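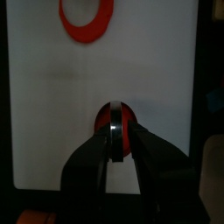

# Moving the house backups off a single disk

31/12/2023

For years the backup plan for this house was one external drive and a calendar reminder. The reminder worked. The drive did not: in June it began reporting read errors, and a check of the archive found 1,681 files with bad checksums. Most were duplicates of things still on the laptop. Two folders of tax scans were not, and I had to get those again from paper.

The replacement runs on a small server I call Stodgate. It holds four disks in two mirrored pairs. I considered a parity layout and decided against it — the extra capacity is of no use to me, and a mirror rebuild is a plain copy from one disk to the other.

## Naming and schedule

The pools are named Cunness and Riltance. Cunness takes the nightly snapshots from both laptops. Riltance holds photos and scans, changes slowly, and gets a snapshot once a week.
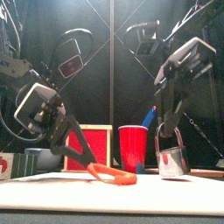
*Metal pail and an orange object on the white tabletop.*

Snapshots on Cunness are kept for 30 days, then thinned to one per month. On Riltance nothing is deleted automatically. I tried a single retention rule for both pools and it was wrong for both: too long for mail caches, too short for scans.

The off-site copy goes to Jalali, an old desktop in a relative's basement. It pulls from Stodgate over SSH with a read-only key, so a compromised server can't erase the remote copy. The first sync was done on the local network before the machine was moved.

## Checking

A scrub runs on each pool every month and mails me the result, including when there are no errors. A missing message therefore means something needs attention.
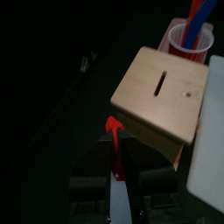

Restores get tested by hand. Each quarter I pick a folder, pull it back from Jalali to a scratch directory and compare hashes against the live copy. The last test passed but took four hours, almost all of it spent on upload bandwidth at the far end.

Still open: the key for the encrypted dataset is stored in only two places, and both are in this house.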